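# Kavari (DOS version) runs too fast in the mine levels, and saves vanish after mission 5

Posted in: Retro PC / Strategy

**tallowgate**

I have the boxed CD release of Kavari, the isometric tactics game from Listness, and I'm trying to play it through on a current Windows machine with DOSBox. The menus and the first four missions run fine. From the mine levels on, there are two problems.

First, the game speed is wrong. Scrolling is normal and the music is normal, but enemy squads move at what looks like double speed and the reload timers on my own units don't keep up. I have tried cycles=auto and cycles=max. Max is worse.

Second, saves made after mission 5 don't show up in the load list. The files exist in the SAVE folder and have a sensible size (2646 bytes, same as the earlier ones), but the list stops at the slot before. I have reinstalled twice.

Config, the relevant parts:

```
[cpu]
core=auto
cputype=auto
cycles=auto

[dosbox]
memsize=32
```

The game is installed to C:\GAMES\KAVARI and the CD is mounted as D: from an image. Sound card is set to Sound Blaster 16, IRQ 7, DMA 1. Is there a patch I'm missing, or is the CD version just broken?

---

**Begoña Calvo**

These are two separate faults, and neither is your disc.

*Speed.* Kavari ties unit movement to the frame loop in any map with a second elevation layer. The mines are the first maps that have one. Reload timers run off the system clock in all maps, so when the emulated CPU is too fast, movement speeds up and the timers stay where they were. With cycles=auto, DOSBox switches to max as soon as the game enters protected mode, and that explains why you saw little difference between the two settings. Set a fixed value:

```
[cpu]
core=normal
cputype=486_slow
cycles=fixed 12000
```

Start there. If squads still outrun their own projectiles, drop in steps of 590 using Ctrl+F11 until they stop. You will need to set the step size yourself with cycledown=590, as the default step is a percentage and it is too coarse near the right value. Do not go so low that the mouse pointer stutters. The pointer and the pathfinding share a routine, and orders get lost if it falls behind.

*Saves.* The load list reads KAVARI.IDX, not the folder. The index is written when you leave the save screen, and the installer on the CD release marks it read-only if you picked the "medium" install. The original index has entries for the campaign's first section only, so the early slots appear and the later ones don't. At the DOS prompt:

```
C:
CD \GAMES\KAVARI\SAVE
ATTRIB -R KAVARI.IDX
DEL KAVARI.IDX
```

Some DOSBox builds don't include ATTRIB. In that case clear the read-only box in Windows with DOSBox closed. Then start the game, load any slot you can see, and save once. The index is rebuilt from whatever it finds. Your later saves should be listed, though the names will be blank until you overwrite them.

The 1.2 patch fixes the index problem but does nothing for the speed. It also changes the save format, so finish the campaign first if you care about your current run.

---

**gillow_fan**

just play the Gillow remake, it has a proper speed slider. the mines were never balanced anyway

---

**Divina Villanueva**

The answer from Begoña Calvo is correct for the floppy and CD versions. A few additions, tested on the CD version.

1. If you bought the Esteban compilation instead of the original box, the executable is different. It has a frame limiter at 70 Hz, and fixed cycles above 20000 are safe. Check the title screen: the compilation shows no Listness logo.
2. Leave memsize at 16. With 32 the game runs, but the terrain cache wraps and you may get black tiles at the lower map border.
3. Don't use save states from a DOSBox fork across the mine levels. The clock value is restored and the frame counter isn't, so every reload timer fires at once.
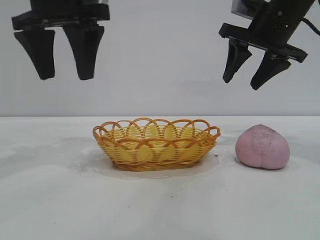
Unit facing is the other thing people report as a speed bug in those maps. Kavari stores eight facings per unit, and the walker sprites are drawn for only five of them, with the rest mirrored at run time. Look at the two black grippers in the picture: the left one points straight down with its fingers parallel and open, and the right one is tilted, its wrist housing rising diagonally toward the upper right. Mirror the first and very little changes. Mirror the second and the housing rises toward the upper left. The walker's cannon arm is in the second category, so on a mirrored facing the shot leaves from the wrong shoulder and seems to arrive early. Lowering cycles won't change that – it is in the original data, and the patch leaves it alone.

If the speed still looks wrong at 12000, post the output of MEM /C and say which map you are on. Map 9 has a third elevation layer and needs a lower value than the others.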